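Baskets first, then everything else

The woman who looks after the stock room at Polden says most of her job comes down to baskets. There are red ones, blue ones and black trays, and on a Monday morning they come back from the front counter in no order at all.

"People put things down where there's a gap," she said. "I'd do the same if I had a customer waiting." 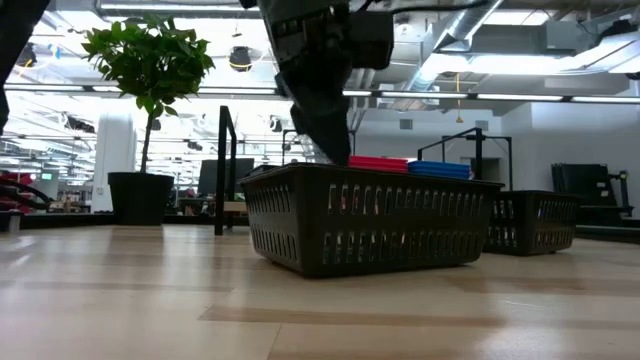
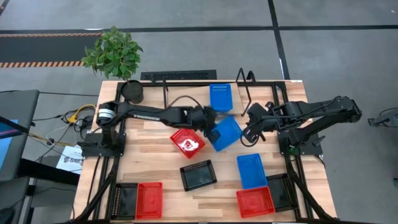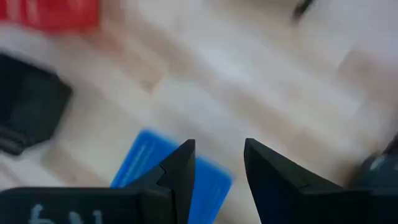 She started with the company when it still traded as Pacheco and kept its small parts in cardboard boxes. The boxes went soft over winter and the labels peeled. The change to plastic was made in September, over two weekends, and she did most of the ordering herself.

The first order was for 294 pieces from a supplier called Tendent. She had asked for red and blue only. The black trays were added later for items that had been checked but not yet priced.

Red is for returns and blue is for stock that can go straight back out. She had considered a third colour for damaged goods and decided against it.

"Two is what people remember," she said. "We had five colours of sticker once and I was the only one who knew what green meant."

The sorting is done on the table. Anything left in a basket comes out before the basket is moved, and that includes wrapping, receipts and the odd glove. Empties are stacked by colour and go down to the floor in the larger dark bins with the slotted sides. She likes those bins as you can see what's in them without bending down. She does not like them for anything smaller than a thumb.

"Screws go through the slots. I found that out the first week and I was still sweeping them up at the end of the month."

The stock list runs to 2534 lines, and she keeps it on a Sositier spreadsheet that she describes as slow but fair. Each basket gets a card with a shelf number. The cards were laminated at first, but the corners caught on the perforations, so she went back to plain card and replaces them when they get grubby.

A full sort takes almost 90 minutes if the room is quiet. She would rather do it in one go before lunch than pick at it through the day.

Asked what she would change, she said the shelving. The top row is too high for her and the bottom row is too close to the floor to get a mop under. She has measured up for a new set and is waiting to hear about the money.

She would also like lids for the blue baskets, to keep the dust off slow sellers. Tendent makes one, but it comes in packs larger than she can use.

"I've asked if they'll split a pack," she said. "They're getting back to me."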